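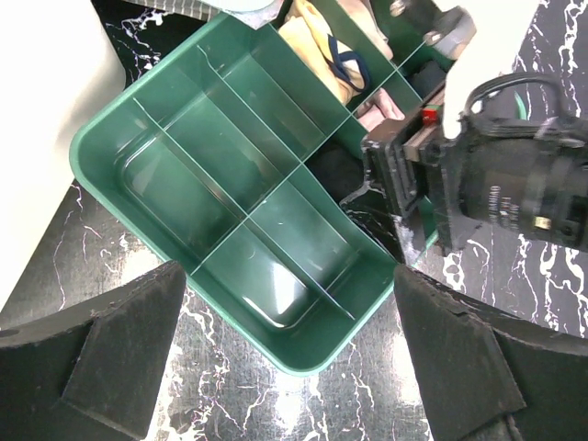 Green compartment tray on a black marbled tabletop.

The Bultmont split: how we covered it at Skorkier, and what we got wrong
Speaker notes, Deividas Tamošiūnaitė
Talk is 30 minutes, then questions. Start at 2 p.m. Speak slowly.

1. Opening

Good afternoon. I write about famous people and their private problems, and I have done it long enough that my mother has stopped asking when I will get a different job. Today I want to speak about one story, from the first tip to the second correction.

Ask who in the room remembers Bultmont. If few hands: the duo of Maarja Rimkutė and Tõnu Ramanauskas, two albums, one television show, married on that television show. If many hands, skip this.

2. The tip

In December we received a message from a person who said he worked at the hotel where the couple was staying. He wrote that they had separate rooms and that she was leaving the tour. He did not ask for money. I should have asked myself why he did not.

We called their manager, Salma Kamel. She did not pick up. We sent an email and gave her 60 minutes to answer. Stop here and let people think about this number. At that time it felt generous to me. Our competitor Civau was calling the same hotel, we knew it, and an hour felt like a whole day.

We published after 31 minutes. I will say this plainly and not hurry past it. We had given her an hour and we took away half of it, as Civau had posted a photo of Maarja alone at a train station, and we were afraid to be second.

3. The headline

Read it aloud: "Maarja Walks Out on Tõnu After Hotel Fight?"

The question mark. I used to believe that the question mark protects us. A lawyer may tell you that it helps a little. But the reader does not see it. My sister Austra read the headline on her phone and then told her coworkers that there was a fight. She is a careful person, she teaches chemistry. When I showed her the headline again in the evening, she was surprised to find a question in it.

There was no fight in our notes. The tip said "separate rooms" and nothing more. The fight came into the story in the editing, between the second version and the third. I looked for the person who added it and I found that it was me.

(Wait for laugh. If no laugh, go on.)
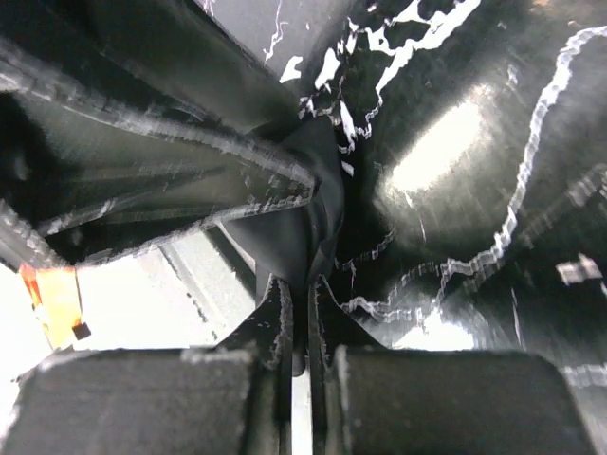 4. The money

After the headline, the story became a money story, as these stories usually do. The couple had bought a house together, in the name of a company called Butkienė. Someone sent us the company papers and we saw that Tõnu had been removed as a director. We wrote that he had been pushed out of his own home.

What the papers said is smaller. He was removed as a director and he stayed as an owner. These are two different things. A director signs for the company. An owner owns it. He could not be pushed out of the house by this change, and in fact he was sleeping in it when we published.

Explain here how to read such a paper. Look at the date first. The change was made long before the tour, so it could have nothing to do with the hotel. Then look at who signed. Tõnu signed it himself. His signature was on the second page, and we had printed only the first.

Possible question: "Did you have a lawyer look?" Answer: yes, but we asked her only if we could be sued. We did not ask her if it was true. She answered what we asked.

5. The correction

Salma Kamel called the next morning. I expected shouting. She was very polite, and she had a list. She read it to me point by point and I wrote it down with a pencil. Separate rooms: correct, he snores and she had a cold. Leaving the tour: wrong, she went to see her father for one night. Fight: wrong. House: wrong.

We changed the article and put a correction at the bottom. The first correction was 109 words, and it contained a new mistake: we called Salma the former manager. So there was a second correction, to correct the correction.

Many more people read the headline than ever came down to the correction. I do not have a good chart for this. I believe you do not need one.

6. And then they did split

This is the part where people in the audience like to interrupt me. Yes, some months later Maarja and Tõnu separated. A colleague sent me a message with only the words "we were right." I do not agree with him. We wrote that it had happened, on a certain night, with a fight, and none of this was so. If I say every day that it will rain, I am not a weather forecaster on the day it rains.

Maarja gave one interview about it, to Civau, and not to us. She said that the week of the hotel story was one of their better weeks. I think about this sentence often — more than I would like.

7. What we do now

Keep this short, the hall gets tired here.

If we give a person a deadline, we keep it, also when the competitor publishes.
The word "fight" needs someone who saw or heard it. Same for "kicked out" and "fuming."
Company papers are read to the last page, by two people.
A correction goes to the top of the article, under the headline, in the same size of letters as the text.
I still use the question mark sometimes. I ask first if I would be willing to write the sentence without it.

We have lost some stories because of the first rule. Civau had two of them before us in the spring. One was true.

8. Questions

Please repeat each question into the microphone, the back rows do not hear. If somebody asks about the hotel employee: we never found him, and the hotel says that no such man worked there. Do not guess who he was.

Water is on the left side of the stand. Thank the organizers by name, check the spelling before.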